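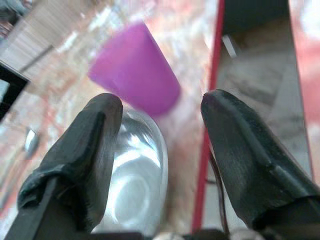 Drusano two-finger arm: a month of kitchen chores
Reviewed by Kohei Hamada
Saturday, December 21, 2024

The question I get asked most is whether one of these can clean up after supper yet. I've now had the Drusano bench arm at home long enough to answer, and the answer is no, with a few chores where it comes close enough to be worth writing up.

The Drusano is a single arm with a two-finger gripper and a small camera at the wrist. It clamps to a bench or a sturdy table. You teach it a job by guiding it through the motions with a hand controller, and after enough repeats it tries the job on its own. I bought mine from Lovisgate, who were prompt with shipping and slow with everything after that. The box weighed more than I expected and I needed my neighbour's dolly to get it in from the porch.

Setup

The clamp is good. It bit onto my table and hasn't shifted. The software was less good. The first calibration failed, the second finished but put the arm a thumb's width off to the left, and the third worked. The manual covers this on page 15, well after the point where you need it. Allow an evening.

Cups

Plastic cups are what it does best. They're light, they have a taper the fingers can settle on, and a brightly coloured one stands out from the table. I taught it to pick a cup off the table and set it in the dish rack, using 70 guided runs spread over several nights. After that I gave it 20 tries on its own and it racked 15. Two of the misses were dropped on the way over. The others were cups it closed on too high and tipped.

Those were cups standing upright with space around them. Lay one on its side and the results fell off quickly. It would nudge the cup, back off, nudge it again, and eventually push it somewhere it couldn't reach.

Clear bottles

This is the weak spot. Recycling is the chore I most wanted to hand over, and our recycling is mostly clear plastic bottles. Under the kitchen light a clear bottle is mostly glare, and the arm had a hard time telling where one ended. It would line up nicely, close the fingers a little early, and knock the bottle over. A rolling bottle finished the attempt every time.

Turning off the light above the table helped. So did leaving the labels on. An empty bottle also has very little weight to hold it in place, so I tried a splash of water in the bottom and had better luck, but then you've got water in your recycling.

With a cup and a bottle close together it had to choose, and it nearly always went for the cup.

Cloths, cutlery and the rest

Folding a tea towel: no. It can pick one up and put it down in a heap. Cutlery: it got hold of spoons if they were lying on a folded cloth, and hardly ever off bare tabletop. Wiping the table worked well once the cloth was in the fingers, though it pressed harder at one end of the stroke than the other. I left knives and glassware out of it entirely.

Speed

Slow. One cup from table to rack takes longer than it takes me to clear the lot. If you're thinking of it as a labour-saving device, that settles it for now. It did run while I was in the other room, but I never got to where I'd leave the house with it going.

Compared with the Fotton

I borrowed a Fotton arm for a weekend from Stanisława Sikora, who runs a small packing shop and uses hers for moving cartons off a bench. Hers is faster and stronger, and it's the better machine if every item is the same shape and turns up in the same spot. She says it has earned its keep on that one station and she wouldn't bother trying it on any other. In my kitchen it was hopeless, and it dented a colander. The Drusano is gentler and copes better when things have been moved a few centimetres. I'd put either one in a shop before I'd put it in a home.

Upkeep and noise

Check the fingers every few days for crumbs and lint, and wipe them with a damp cloth. The arm hums when holding position and clicks at the elbow when it changes direction. You can hear the click from the next room. I emailed Lovisgate about it and was given ticket number 516 and no reply so far. The fan stays on for a while after you shut it down.

Who should buy it

Buy it if you like teaching a machine to do things and don't mind that most of the job is teaching. It would suit a school shop program or somebody working on grasping as a hobby. If you want the dishes done, keep your dishwasher and load it yourself.

I'm keeping mine. There's a software update due in January that is supposed to improve handling of clear objects, and I'll rerun the bottles when it arrives and add the results at the bottom of this page.

Good: solid clamp, gentle grip, reliable with upright cups
Bad: clear plastic, slow, clicking elbow, poor support
Rating: three out of five for tinkerers, one out of five as a household helper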